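Block sort returns to hall, minus the shouting

The Correa Hall games afternoon resumed on Wednesday after a month's break, and with it the block sort, a contest in which grown adults move coloured blocks from one metal bin to another and then argue over who did it properly.

Entry was 2 dollars, the same as last year, despite a spirited campaign by Armindo Coelho to have it halved for former champions. There is one former champion. Eighteen people signed up, and the tea urn gave out before the semifinals. 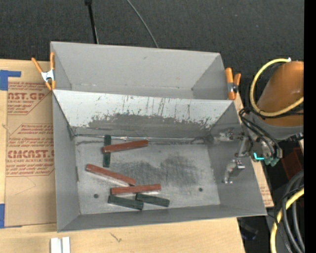

Red and green blocks in the front bin, with the second bin behind.

The bins are the old grey ones, scratches and all. Raquel Matos, who ran the scoring, said new ones had been priced at $183 and the matter had been dropped before she finished reading out the quote.

Rules were tightened this year. Players have 30 seconds, must use one hand and may not offer commentary on a neighbour's technique. The last rule was broken in the opening round by Mr. Coelho, who was given a warning and a biscuit.

Margarida Rocha won the final over Rui Paiva, who has asked for a rematch in October and would like it known that he is left-handed. Players can put their names down at the hall door from noon.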